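Vovovex Tape-to-Digital Converter: five months in

Posted August 18, 2024 by Rafia Ghauri

I have 82 VHS tapes. I know this because the storage unit people made me list them when I moved, and I have been putting off doing anything about them ever since. Most are stuff my dad recorded off TV in the late eighties and nineties, with the ads left in (the ads are the best part!), and the rest are family weddings, school plays and one very long tape of a cousin learning to ride a horse.

So in March I finally bought the Vovovex converter. It's a little gray box with the red, white and yellow sockets on one end, an S-Video socket next to them, and a USB lead coming out of the other end. You plug your VCR into it, plug it into your laptop, press play on the tape and record on the screen. I'd read a lot of grumpy comments about these boxes before I bought one and I went in expecting to send it back.

I didn't send it back. Let me get the bad stuff over with first though.

The software is ugly and it wants to be updated every time you open it. It also has a habit of picking your laptop microphone as the sound source, so my first finished tape was two hours of a wedding in Lahore with me eating toast over the top of it. There's a drop-down in the settings where you choose the box for audio, and you have to check it each time you start the program. I stuck a note on the laptop lid. I still forgot it once after that.

The other thing is that it really doesn't like a wobbly signal. Where a tape has a gap between two recordings, the picture goes to a flat blue and sometimes the sound drifts out of step from there on. On a bad tape I ended up stopping and starting a new file at every gap, and you do have to sit with it to do that. I tried my old Tisent box on the same tape and it coped a bit better with the gaps, but the colors were so washed out that my aunt's orange sari came out beige. The Vovovex got it properly orange.

Picture quality is good for what it is. It's VHS, it was never going to look like a movie theater. But the blacks are dark, the faces look like faces, and the tracking fuzz at the bottom can be trimmed in the program with a slider. I use the S-Video socket for the newer VCR and the yellow plug for the old one, and there's a difference if you pause and look at the edges of the captions. My mother says she can't see it. She's happy either way, she got her news bulletins and her drama serials back.

A two-hour tape makes a file you can fit on any cheap memory stick if you leave it on the standard setting. The high setting makes files more than twice the size and I couldn't see what I was getting for it, so I went back to standard after a week. Files come out as MP4 and they played on my TV, on my phone and on my brother's ancient tablet with no fuss at all.

I also emailed their support once, about the microphone thing, and had a reply in two days from an actual person who sent me a screenshot with an arrow on it. That's better than I got from Pavcombe when their cassette player ate one of my mixtapes.

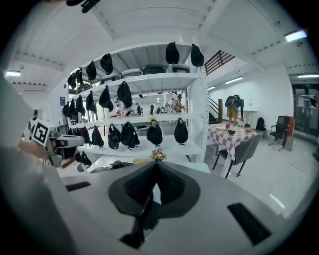 Tapes take up a silly amount of space while you're working through them, so give some thought to where the done ones and the not-done ones are going to live before you start. For the first month mine were in heaps on the floor and I copied the same soap opera twice. What sorted me out was a shelf and a few bins in different colors, like the white, dark green and light gray ones up on that white metal unit. Mine go white for not done, green for done, gray for the tapes that need cleaning or have a broken flap. I write the file name on the spine label in pencil before the tape goes in the green one, and I haven't doubled up since.

A few small things if you're thinking of getting one. Fast forward and rewind each tape all the way before you copy it, especially if it's been sitting for years. Clean the VCR heads. Turn off the laptop's sleep setting - I lost the end of a school play to that. The lead on the box is short, so you'll want the laptop right beside the VCR or an extension. I bought a Farooqui one and it's been fine.

I've done some 30 tapes so far, mostly in the evenings with the sound down while I get on with something else. Out of those, two wouldn't copy at all, and one of them was moldy so I can't blame the box for it. I'd give it four stars out of 5. It would get the last one if it stopped listening to me eat.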